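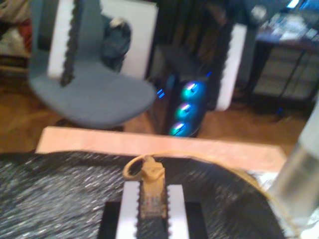 Patch cable (also patch lead). Short length of network cable, plug at each end, used to join one bit of kit to another. Usually copper, four twisted pairs. Name comes from telephone and radio work, where circuits were "patched" by hand on a board.

Plugs and wiring

Most office leads end in the eight-contact plug everyone calls RJ45. Two wiring orders in use, A and B – either works so long as both ends match. A lead with one of each is a crossover, seldom needed now as newer ports sort it out themselves.
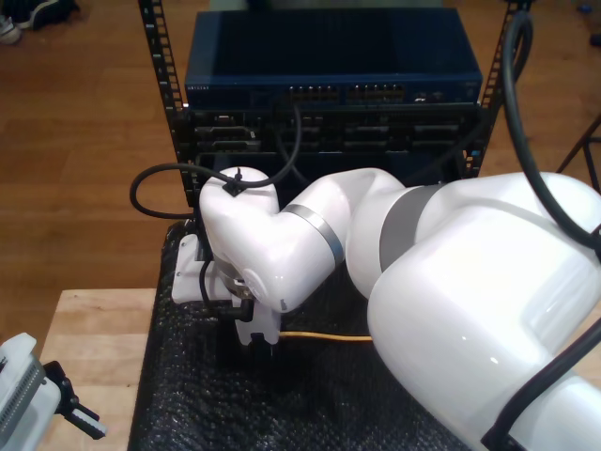

Stranded wire for leads, solid for the runs inside walls. Stranded bends better but loses more signal over distance, so leads are kept short.

Colour

No universal code. Firms make up thier own. At Tralummont, Yurani Restrepo's 2 page scheme had yellow for desks, blue for phones, red for anything not to be touched.
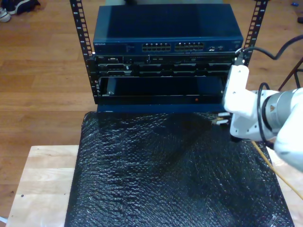

Racks and labelling. Leads normally run from a patch panel to a switch, both bolted to upright rails. Square holes in the rails take cage nuts, and the small white markings printed on some rails help line things up. Label both ends, not one.
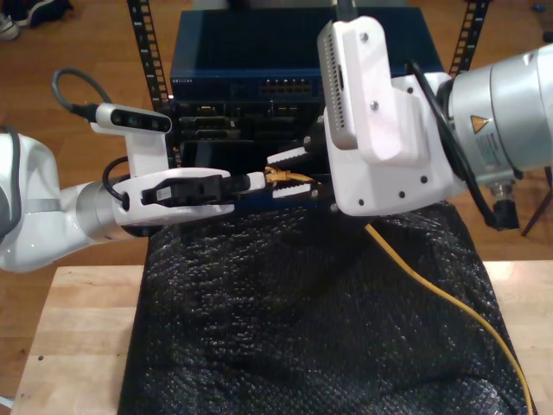 Faults are mostly at the plug. Snapped clip, pair pulled loose, bend to tight. Cheapest fix is a new lead.

See also: Patch panel, Twisted pair

Last edited 08/12/2023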